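Skarnwood Foreign Trade Zone: Frequently Asked Questions
Last updated Sun 13 September

General

What is the zone?
The Skarnwood zone is a fenced and bonded area on the east side of Skekville. Foreign goods may be brought in, stored, repacked or worked on without payment of import duty. Duty falls due when the goods leave the zone for sale in the domestic market. Goods that leave for another country are not charged.

Who runs it?
Rebane is the zone operator and keeps the inventory records. Sorkine runs the bonded trucking between the port and the zone gate. Questions about duty rates go to your customs broker. Neither company can give a rate ruling.

Does storing goods in the zone get me out of a tariff increase?
It depends on the status you choose when the goods come in. Under fixed status, the rate and the classification are locked on the day of admission. Under open status, you pay whatever rate is in force on the day the goods leave. Some tariff orders require fixed status for the products they cover. Read the order before you file the admission form.

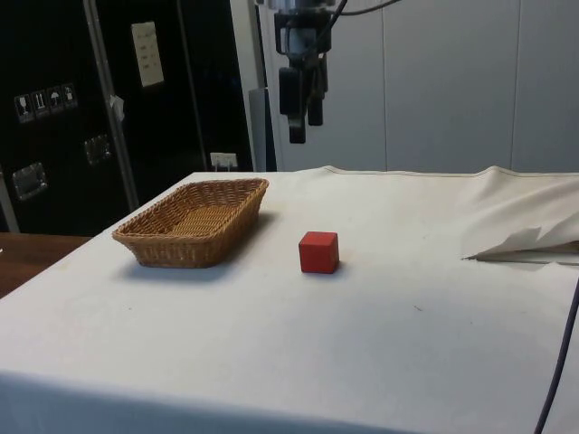
Birutė Lill wrote in to say that the fixed status rule cut the other way for her: she admitted a load in January, the tariff was lifted before she shipped it out, and she still owed the higher amount. She asked whether the status could be changed after the fact.

It could not. Once fixed status has been granted, it stays with the goods until they leave the zone or are destroyed under supervision. If the tariff order itself provides for refunds, your broker files the claim separately, and the zone records serve as proof of the admission date.

Admission and storage

How much notice do you need?
Two working days for standard freight. Loads that need a hold for inspection should be booked five working days ahead. The gate does not accept trucks without an admission number.

How much space is there?
The main building has 2,292 pallet positions. Of these, 196 are in the caged section for high-duty goods. The caged section is billed at the higher storage rate whether or not the goods in it require it.

How long can goods stay?
There is no time limit set by the zone. Storage is billed by the week, and a part week counts as a full week. Accounts that go unpaid for 60 days are placed on a release hold.

Is there a minimum shipment?
Yes, 15 pallets per admission. Smaller loads may be combined under one importer number, provided that all lines carry the same status.
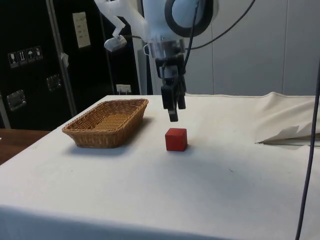 Loads with mixed status must be split before they reach the gate. Splitting at the dock is charged by the hour, and the admission date is the date on which the split is finished. If a rate change is close, ask your broker to split the paperwork at the port.

Manufacturing and repacking

Can I assemble products in the zone?
Yes, with a production permit. The permit lists each foreign part and each finished product by tariff code. If the finished product has a lower rate than its parts, you may choose to pay the finished rate, but only on parts held under open status. Parts under fixed status are charged at the part rate.

Do scrap and waste carry duty?
Scrap that is destroyed or exported carries none. Scrap sold in the domestic market is charged at the scrap rate for that material. Weigh tickets must be kept for every removal.

Does work done in the zone change the country of origin?
Simple repacking and labeling do not. Assembly may, if it results in a product with a new name and use. Get a ruling in writing before you change any origin mark.
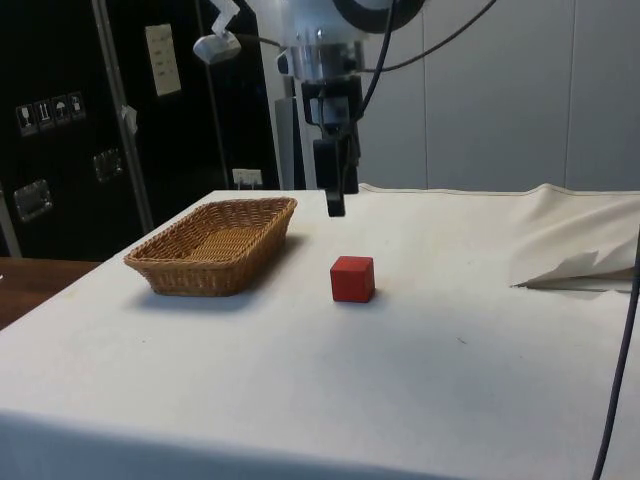
Basket and red cube on a white cloth

Records and fees

What records do I have to keep?
The admission form, the commercial invoice, the status election and the removal form. Keep them for five years after the last item in the lot has left.

How many entries were filed last year?
The zone handled 1,077 weekly entries across all accounts. A weekly entry covers all removals by one importer in a seven-day period and carries a single processing fee.

What happens if the count is wrong?
Shortages over the allowed limit are treated as removals and charged at the rate for the status on file. Overages must be reported to Rebane within one working day of the count. See the operator schedule for the current limits.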